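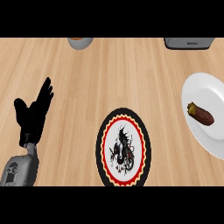

According to Serkville, the second section to take this course, a subscription is hard to judge until the first invoice arrives, and the class should have read the license terms a week earlier than it did. The order of the unit has been changed to reflect that comment. Terms and pricing now come before performance.

Unit 3: Reviewing a Simulation Service for Robot Hands

Reading before class: the Bouvier service agreement, sections 1 through 4, and the Zoker quick start guide. Bring a printed copy of the review form.

1. The product under review

Zoker is a hosted simulation service sold by Bouvier to schools and small laboratories. A customer receives access to a library of household objects, a set of arm and hand models, and a recorder that stores each trial for later study. No hardware is shipped. The work runs on Bouvier's servers, and students connect through an ordinary web browser.

The task set used in this unit is the tabletop set. A robot arm with a black five-digit hand works over a wooden table, and the objects include a white plate with an eggplant on it and a round piece with a dragon drawn in black. Students should note how much open table lies between one object and the next. Spacing of this kind is generous to a motion planner, and a review that tests only wide layouts will say little about crowded ones.

2. Terms of the license

The course license covers 50 seats for 365 days, counted from the day the first account is opened. Seats may be reassigned between students, but only by the account manager. Recorded trials remain available for export until the license ends. After that date they are removed, and Bouvier makes no promise to restore them.

Support is given by email on working days. Changes to the object library are announced on the service page, though the agreement does not say how far in advance. Several earlier reviews marked this as a weakness, and students may wish to consider whether they agree.

3. What to look for

Contact. A hand with fingers is harder to simulate than a two-jaw gripper. There are more surfaces that can touch the object, and small errors in one finger are passed on to the others. Watch for objects that slide without cause, sink into the plate or jump at first touch.

Shape. An eggplant is thick at one end and narrow at the other, and its surface is curved all the way along. A grasp that is stable near the middle may fail near the stem. Record where the fingers close as well as whether the lift is completed.

Flat objects. A plate or a coaster offers very little edge to hold. Decide before the trial what will count as a fair attempt, and write the rule on the form.

View. Zoker allows the camera to be moved between trials. Objects near the border of the view may be only partly shown, and a learned controller that depends on the image will be affected. Keep one camera position for the whole of a test series.

4. Comparison product

Gruven offers a desktop kit for the same market. It is a physical arm with a simple gripper, and it is bought outright. The two products are not direct substitutes – one gives many trials and no wear, the other gives real friction and real breakage – but a department with a single budget line must often choose between them. The review should state which teaching goals each product would serve.

5. Assignment

Each group will complete 10 trials on one object and 10 on a second object of a different shape. Submit the following by Monday at the start of class:

The completed review form, with the grasp rule stated at the top.
The exported trial records, named by group and trial number.
A written assessment of no more than 3 pages, addressed to a purchasing office.

The assessment should use plain language. Readers in a purchasing office will not know the term "contact model," and any such term must be explained on first use. Failed trials are to be reported in full. Groups that lose a connection during a trial should mark it as void and repeat it, and the void record should be kept with the others.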